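Gripper software catch-up, Thursday, upstairs room
Minutes, typed up by me from my own scribbles, so shout if I've put words in your mouth

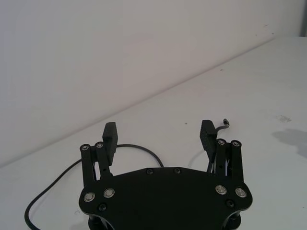 Could we please stop calling it a perception problem until someone has looked at the timestamps, came the first remark from the Ravness end of the call, before I'd even got my pen out. Fair enough, so we started with timestamps and the agenda went out of the window.

1. Timestamps (was item 4)

The wrist camera and the joint states are being stamped by two different clocks. We all sort of knew this. What we hadn't done was measure it, and Ravness now has: the offset sits at 40 ms when the arm machine is quiet and wanders up to 80 ms when the planner is busy. At slow speeds you'd never notice. On the fast approach it means the gripper is already somewhere else by the time the picture gets matched to a pose, and the object estimate slides along with it.

I asked whether we could just subtract a fixed number and get on with our lives (I was hopeful!). No, because it drifts with load. Agreed to stamp everything on the arm machine and have the camera driver report its capture time against that clock. Dalen will make the change in the driver, Ravness will rerun the same recordings before and after so we can compare like with like.

2. Finger mask

The mask that hides the gripper's own fingers from the detector was drawn with the fingers wide apart. It works nicely for that and badly for anything else, as the detector keeps finding a dark block-shaped "object" once they start to close. I own up to this one, I drew the mask and meant to come back to it.

Two ways forward were talked over. Either we render the mask from the gripper model using the reported opening, or we keep a small set of hand-drawn masks and pick the nearest. Rendering is neater but the cables aren't in the model, and they do show up in the wrist view. We went back and forth on this for ages. Settled on rendering the fingers and links, then adding one generous hand-drawn patch for the cabling. If someone reroutes a cable they have to tell me, please, even if it's only by a little.

3. Planner timeouts

The log from Undden covers 588 plans. Most of the timeouts come from the retreat move, which surprised me, I'd have bet on the approach. The planner is being given 300 ms for both, but the retreat is asked for with the tightest orientation limits, left over from the old cup demo. Loosening those is a one-line change and we made it there and then on the call, on the test branch only.

Someone wondered whether the wall is modelled too thick in the collision world. I checked while we were talking and yes, it's padded on both sides, and the table has the same padding, so low grasps near the back get turned down before the planner has really tried. Left as it is for the week – we don't want to change limits and padding together and then argue over which one helped.

4. Jullitent

Jullitent is our replay tool, for anyone reading who missed the last two meetings. It now opens recordings without the full arm stack running, hooray. Still slow to scrub backwards. The side-by-side view of camera and planned path is the bit everyone wants, and it's half there: the path draws properly but doesn't follow when you pause. Undden would like an export of just the failed grasps, and I said I'd do that first since it's small.

There was a longish detour about file names. We're keeping the current ones. I'm writing that down so we don't do it again.

5. Homing on start-up

Brief one. The gripper opens fully on start-up whatever it was doing before, and Dalen thinks that should be a choice in the config. No objections. Default stays as fully open, and the new setting will be called hold_on_start unless somebody dislikes it by Thursday.

To do

Dalen: camera driver clock, hold_on_start
Ravness: rerun recordings, post the offset plots in the channel
Undden: fresh planner log with the looser retreat limits
Me: rendered mask plus cable patch, failed-grasp export in Jullitent

Not reached: speech prompts, the calibration page, who pays for storage. Storage goes first next time.

Next call is Thursday at half past two, same link.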